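An open day in Vornmont

On Sunday I took the early train to Vornmont to see how robots are taught to do housework. I had read a little about it over the winter, and when Vonska announced an open day I wrote my name on the list the same evening. The journey takes 2 hours with one change, and the second train was late, so I arrived after the welcome coffee and had to find the door by myself.

The house is older than I expected. A sign at the gate says 1880, although the inside has been changed many times. Vonska rents the ground floor, and the demonstration was in ordinary rooms with ordinary things. I liked this very much. At trade fairs I have seen robots move coloured cubes from one square to another, and after five minutes I go to look for a sandwich.

The first task was to lay a place for one person: plate, bowl, mug, fork and spoon. They call the two-armed machine Paka. I stood at the side with the other visitors and kept my bag between my feet, because I was afraid to touch a cable.

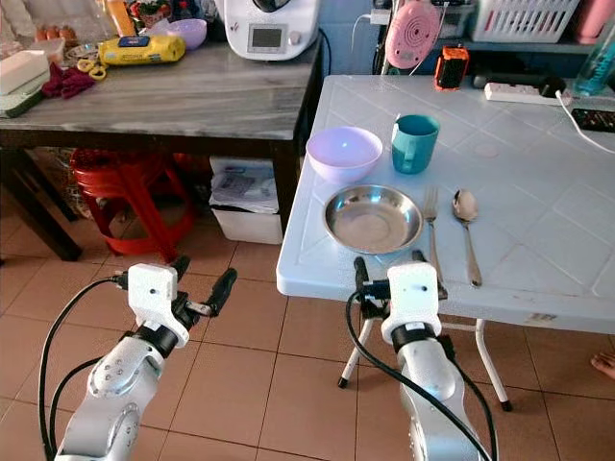 I had thought the fork would be the difficult part, and I asked about it. The engineer told me that the fork and the spoon are both unpleasant, because they are thin and lie so close to the table. A mug is kinder, you can hold it in more than one way. She also said that a steel plate is a problem for the cameras, which see the room in it. I had never thought about a plate in this manner, but at home I looked at mine and she is right.

Then we talked about the teaching. For each task they collect 800 runs before they are content, and in a good day they manage more than 100. It is slow work and I respect it. One visitor asked if it is boring. The answer was yes, on some days, but you begin to notice how many small decisions your own hand makes.

There are cameras at the wrists too, and we could look at the pictures from them on a laptop. I found this the most interesting part of the day – you see only what the hand sees, and you lose the sense of where you are in the room very quickly. 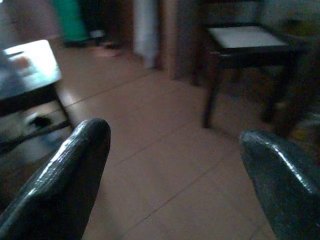

View from the wrist, with the two fingers and the floor tiles.

After a short break there was a talk by somebody from Nguyen-Tran, the company that helps with the software. I must admit that I did not follow all of it. The part about timing between the arms was clear, the part after that was for specialists. I wrote down three words to look up later and now I cannot read one of them.

The last subject was glass. I had asked for it on the form, so I was pleased. A clear dish is hard to see for a camera, as the table shows through it, and the bright spots move when the dish moves. The rim is the best place to take it, with one finger inside and one outside.
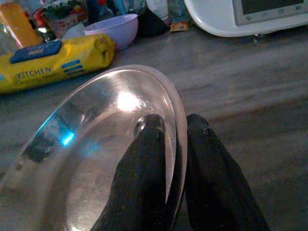
I asked how strong the grip must be, and we spoke about this for a long time. Too little and the dish turns in the fingers, too much and you will soon buy another dish. They prefer to begin softly. I do the same when I wash my grandmother's glasses, so perhaps I am also careful with my training.

Two remarks for those who want to go. The street to the house is steep, and the bus does not run on Sundays. And bring something to eat, the bakery near the station closes at noon. The next open day is in July, and Vonska will put the list on its website. I have already asked for a place, this time for the session about folding towels.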